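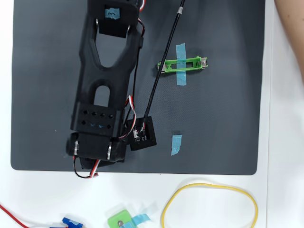

The Yoon mat slides on my table, and I would like to know if this is a fault or if I have put it down in a wrong way. I bought it from Tendora together with the table, which is the Gurniren model with the white top. When I press on the mat with my palm and push to one side, it moves a few millimeters and stays there. In the evening it has often turned a little, so that its front edge is no longer parallel with the edge of the table. The mat is dark gray and covers most of the white top, so even a small turn is easy to notice. On the first days I did not have this problem, or I did not see it.

Ticket 838
Product: Yoon table mat, large
Second product: Gurniren table, white, 167 cm
Opened: Aug 7, 2022
Status: closed

What I have tried before writing

I lifted the mat and wiped the table top with a damp cloth. I let it dry with the window open and put the mat back. It held well for the morning and then started to slide again.

I turned the mat by half a turn, so that the left side came to the right. No difference.

I washed the underside with dish soap and warm water, as it is written in the leaflet. I dried it with a kitchen towel. After this it was worse than before, and I could move the complete mat with two fingers.

I also checked if the table is level. It leans a very small amount toward the front. I corrected this with the screw feet and the mat still slides.

I did not put the mat over the edge of the table at any time. The leaflet warns about this, and I keep white table free in front of it.

Second question, about tape

I use light blue painter's tape on the mat to mark places where things should go. The tape helps me also to see how much the mat has turned, but only in comparison with the table edge, as the tape of course moves together with the mat. Is painter's tape allowed on the Yoon? The leaflet says nothing about tape. It says only "no permanent adhesives," and I am not sure if painter's tape is counted as one. When I took off an older strip, the place felt a little sticky. I have here a bottle of Jelon surface cleaner, 200 ml, which I use for the table top. I have not tried it on the mat, because I don't want to damage the surface.

The surface has also lighter and darker patches when the light falls on it. I do not mind them, but please tell me if they have something to do with the tape or with the dish soap.

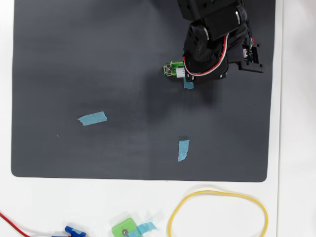 Tendora Support: Thank you for the clear list. The sliding is most likely from the Gurniren top and not from the mat. New tops leave our warehouse with a thin layer of protective wax. A damp cloth spreads this layer but does not take it away. Dish soap can also leave a film on the underside of the mat if it is not rinsed for long enough. Could you please tell us three things: which cleaner was used on the table top and how often, whether the underside feels smooth or slightly rough to the finger when it is dry, and whether the mat also slides on a different surface, for example on a floor tile? Painter's tape is fine on the Yoon. We suggest changing the strips every few weeks. Please do not use Jelon on the mat until we have checked with our product team.

My answer

I used Jelon on the table top once a week since June, always a few drops on a cloth. I did not use it before the table was delivered, so the wax, if there was wax, was there first.

The underside feels smooth in the middle and slightly rough near the rounded corners. I did not pay attention to this before your question.

On the kitchen tiles the mat slides also, but less. I put 2,000 grams of flour on one corner, and with this weight it did not move on the tiles. On the table it moved even with the flour on it.

Tendora Support: That fits with a film on both sides. Please do the following. Remove the mat from the table. Wipe the table top with warm water and a spoon of white vinegar, then with clear water, then with a dry cloth. Repeat once. Rinse the underside of the mat under running water for a few minutes without soap, and rub the middle part with your hand until it no longer feels slippery. Leave it to dry standing up, overnight if possible. The product team confirms that Jelon should not be used on the Yoon, because it contains a polish. It is all right for the table top away from the mat. Tape residue can be taken off with a fresh piece of the same tape, pressed on and lifted several times. The lighter and darker patches are the normal finish of the rubber.

Result

I did all steps in the given order. For the vinegar I used a soup spoon in half a bucket of water, I hope this was the meaning. On the first wipe the cloth became gray and a little greasy. On the second wipe it stayed clean. The mat needed a long rinse, and the middle part became rough only after I had rubbed it two times.

It stood in the bathtub overnight. In the morning I put it back, and I drew a small pencil mark on the table beside one corner of the mat. After one week the corner is still at the pencil mark. If I push very strongly, the mat bends up a little but it does not slide.

The trick with the fresh tape works for the sticky place. I needed to press it down many times, and a faint line can still be felt with the fingernail. For me this is acceptable.

One request for the leaflet: please write that the protective wax must be removed before the mat is put on the table. Please write also how long the underside should be rinsed. I think other customers will make the same mistake with the dish soap, as the leaflet recommends it and says nothing about rinsing.

Tendora Support: We have passed both points to the people who write the leaflet. We are closing the ticket now. If the mat starts to move again, please reply under the same number and it will open again.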